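Dishwasher Arm Build: Frequently Asked Questions

What is this project?
Dunbar is a dishwasher loading and unloading setup we are building in the kitchen of the Jernmont shared workshop. The arm is a Franka Emika. The control code is our own and is called Cuvix.

Do I need a dedicated kitchen?
No. Ours is a normal one with a butcher-block counter, and people make coffee in it. You need a table that can sit close to the dishwasher and take a clamp.

How is the arm mounted?
On a wooden table, with a screw clamp on the table edge. Retighten the clamp before each session. We lost an evening in March to a base that had shifted 2 mm.
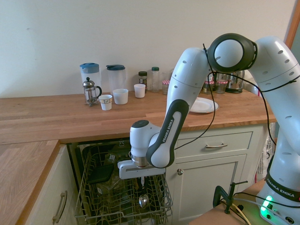
Which rack should I start with?
Pull one rack forward and keep the first load small. Spoons are harder than plates, so leave them until the gripper is hitting its approach height every time.

Do I have to clear the counter?
Not all of it. Leave open wood around the plate you are working with. Jars, cups and pitchers can stay along the wall if they are in the Oseo map, the file that lists places the arm may not enter.
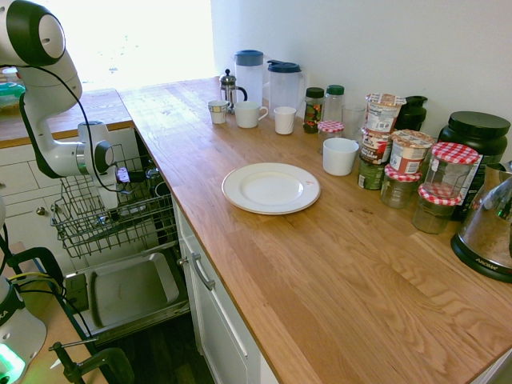 Gripper over the rack, plate on the open part of the counter.

How long does calibration take?
Roughly 11 minutes. Redo it any time the table moves.

How many runs before it is reliable?
We did 200 with one type of plate before trying a second. Cups are still in progress.

Where do the cables go?
Along the outside of the arm, with enough slack for the elbow to bend fully. Check them with the door down, when there is the least room.

Can it run unattended?
No. Keep someone within reach of the stop button.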